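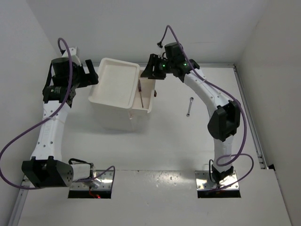 Vinadik Household Center
Jul 7, 2021
Our guidance on white plastic containers for home and classroom storage has been revised. It replaces the sheet issued in May. The main points are set out in this thread, and the full text is available at the front desk and by mail on request.

The May sheet treated all plastic containers alike. Several residents wrote to point out that a container kept on an open counter has different needs from one kept in a closet or under a bed. The revised text has a separate section for each.

Counter use first. A container in daily use should stand on a flat, clear surface, well back from the front edge. Please leave enough space on both sides to reach it with either hand. A container that has to be dragged forward each time will mark the counter and wear through at the base.

White plastic shows scuffs and food stains sooner than gray or clear plastic. Members who attended our spring sessions generally preferred it anyway, as it is easy to see when it needs washing. The Center takes no position on color.

Washing. Use warm water, ordinary dish soap and a soft cloth. Scouring pads leave fine scratches that hold grease, and a scratched container will not come clean again. Rinse twice. Stand the container upside down on a rack until dry – a towel will leave lint in the corners.

Tomato, turmeric and coffee stains: make a paste of baking soda and water, spread it over the stain, leave it overnight and rinse in the morning. A second application is sometimes needed. Some stains are permanent and do no harm.

Please do not use bleach on any container that will hold food. The May sheet allowed a weak solution. That paragraph has been withdrawn.

Capacity. Containers lent by the Center come in two sizes, marked 400 and 500 on the underside. The number is the item code used at the lending desk. It does not refer to volume or weight, and we regret that the earlier sheet left this unclear.

Filling. Heavy items go in first and toward the middle. Leave some room below the rim so that the container can be lifted without pressing on the contents. For dry goods such as rice or beans, keep the goods in their own bag inside the container and fold the bag down.

Lifting. Use both hands, one on each side, at the same height. Lifting by the rim on one side only will bend the wall over time, and a bent wall will not take a lid. This was the most common fault found when loans were inspected this spring.

Lids. A lid is lent only if the borrower asks for one. Lids for the 400 do not fit the 500. Borrowers who received the wrong lid may exchange it at the desk without a receipt.

Labels. Write the contents and the date on paper tape and place the tape on the side wall near the top. Labels placed on the lid are lost when lids are switched. Remove the tape before washing. If it leaves glue behind, a little cooking oil on a cloth will lift it.

Closet storage. Empty containers may be stacked inside one another, provided they are fully dry. Place a sheet of paper between them if they tend to stick. Full containers should not be stacked unless both have lids.

Under-bed storage. Check once a season for dust and damp. Wool and linen may be stored in this way if washed beforehand. Please do not store batteries, candles or cleaning products in the same container as clothing.

Classroom use. Teachers have asked whether one container per table is enough. Our advice is to begin with one, placed in the center of the table where every child can reach it, and to add a second only if work is being held up. Crayons and scissors should be kept apart.

Loans. There are now 80 containers in the lending stock, of which 70 may be reserved in advance. The remainder are held for same-day requests at the desk. The loan period is unchanged.

Returns. Containers should come back clean, dry and empty. We have been asked whether small repairs may be made at home. Please do not use glue or tape on a crack – bring the container to the desk and it will be replaced at no charge.

The storage sections were revised by Man-lok Yen. The washing sections were revised by Saturnino Cuesta, who also answers written questions on stains. Letters should be marked for the attention of the Household Desk.

A correction to the post on lids: lids may be exchanged at the desk on weekday mornings only. In the afternoon the lid shelf is closed for sorting. The printed text gives the right hours.

In reply to several questions received since this thread began: yes, the guidance may be copied for school and residents' newsletters. Please copy whole sections, with the date of the revision, and discard any remaining copies of the May sheet.

Also in reply: the Center does not sell containers and cannot recommend a store. Borrowers who wish to buy their own are advised to take a tape measure and check the depth of the shelf first, including the height of the lid.

The section on freezer use is still under review and has been left out of this edition. Until it is issued, please do not place borrowed containers in a freezer.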